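Towels, Trays and a Tidy Linen Closet

I finally did the linen closet! If you've been reading for a while you know I've been threatening to since last December, when I opened the door to get a guest towel and half the top shelf came down on my head. We live in an old house in Lititz with exactly one closet upstairs that isn't full of coats, and it has to hold every towel, sheet and tablecloth we own. So this page is mostly about folding. I apologize to nobody, I love folding.

The shelves first. They're the plain Skastard ones, 33 inches wide, and I put in 2 extra so the stacks could be shorter. Tall stacks are what did me in before. You pull the bottom towel and the whole thing leans, and then you're shoving it back with your knee while the door closes. Short stacks, more shelves, no knee required. I paid $105 for the whole setup including the brackets, and then of course went back for more screws.

Next, towels. I used to fold in half, in half again, and call it done, and every towel came out a slightly different size depending on how tired I was. What works much better for me is laying the towel out completely flat on a table (a bed is too squishy, I tried) and smoothing it from the middle out with both hands before making a single fold. Long sides in toward the center first, then ends together. I check where the tag is before I start and make sure it lands on the inside.
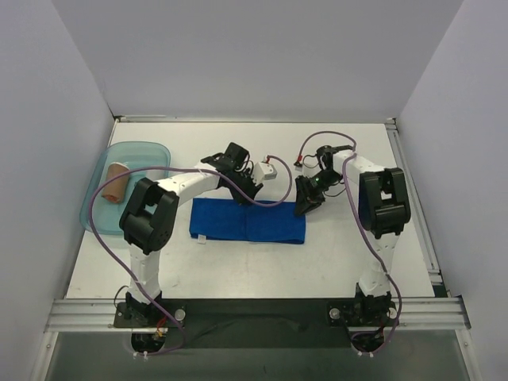 The blue ones are my favorites to fold, the medium weight kind that stays where you put it. Fluffy bath sheets fight back. For those I do thirds the long way and then roll them, and they live on the bottom shelf where they can be as fat as they like. My neighbor Duygu Bayram rolls everything, even pillowcases, and hers looks gorgeous, but I can never find the one I want in a wall of little rolls, so flat stacks it is for the everyday things.

Then trays! I am a tray convert. Shallow plastic ones with rounded corners are the best, the see-through sort, because you can slide the whole thing out like a drawer and you can tell what's in it from the side. Washcloths in one, spare soap and those odds and ends that have no proper home in another. I had some deep Amness bins before and they just turned into buckets of mystery. Those have moved to the basement, where they hold extension cords and are very happy.

Sheets got their own shelf. I fold the set together and tuck it all inside one of its own pillowcases, an old trick of my mother's, and I write the bed size on a scrap of masking tape on the shelf edge. The tape is ugly. I'm leaving it.

Tablecloths hang on the back of the door now, over a Schwaiger trouser rack I found at a yard sale. No fold lines down the middle at Thanksgiving, hooray. The big white one still needs ironing and I'm still not doing it until someone is coming to dinner.

Still to do: the top shelf, which has the beach towels and one sleeping bag that nobody will claim. I'll add to this page when I get to it, probably after the next thing falls on me.

Reader comments

marthajean: The pillowcase trick!! I did all four beds last night. My husband thinks I've lost it.

Severin Riedl: Do you fold hand towels the same way, long sides in first? Mine end up too skinny for the shelf.

Reply from the author: I do thirds for hand towels, Severin, and then once across. They come out nice and chunky that way.

pw_in_pa: Short stacks is such a simple fix. Off to buy more brackets.

Contact | Copyright August 30, 2024, all rights reserved | Back to top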